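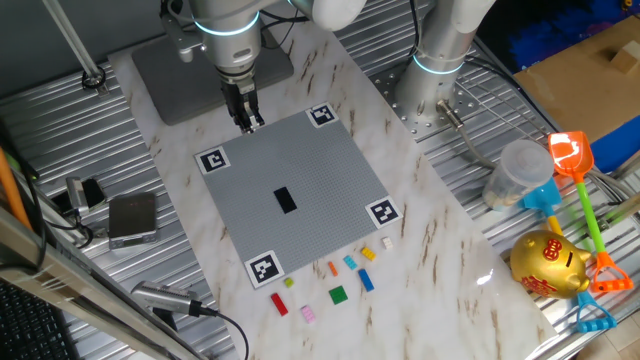
Two hundred tries before lunch is what Helju Raudsepp promised me on the phone, and then she added that I'd be sick of toy bricks by the fourth. She was wrong about that second part! I could have stayed at her bench in Tondau all week.

Features > Machines > The Long Way to Teach a Robot
6 min read
Search stories, people, places Go

I'd come to see how you get a robot to learn a job from examples, which sounds very grand until you're in the room. Then it's mostly a person moving an arm by remote, putting a plastic brick on a gray plate, taking it off, and doing it again (and again, and again). Each go gets saved as one example. The project is called Filtcombe, and the learning part happens later, on a computer in another building that I never got to visit.

My first try was awful. You steer with a pair of handles, and the arm copies you with a tiny lag that makes you feel like you've had two glasses of wine. I came down way too hard, let go too early, and said a word I won't print. I asked if we should delete it. Helju said no, label it a miss and keep going, they like having some misses in there.

The plate has a square black-and-white marker on each of its 4 corners, and those are what the software looks for so it knows where the plate is and which way it's turned. Between tries you're supposed to nudge it. I kept setting it back nice and straight, out of pure habit, and got told off for it. A robot that only ever sees a straight plate gets very good at straight plates!
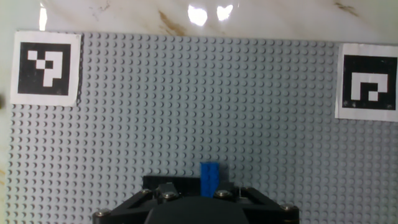
The bricks have the same rule. Different colors, different spots, different angles, and you don't get to play favorites, though I did, and my log shows it. Helju went through the list over coffee and sent me back for more reds. She also wanted slower releases. Apparently I open the fingers like I'm dropping a hot pan, and whatever I do, the robot will pick up as the right way to do it. I found that a little embarrassing and also kind of sweet.

By the end of the day we had 225 examples saved, 80 of them mine. The Filtcombe people want a lot more than that before April, when they train the next version and try it on plates it hasn't met. Helju thinks the turned plates will give it trouble. I've asked her to call me either way, and she's asked me to come back and do another batch, slower this time.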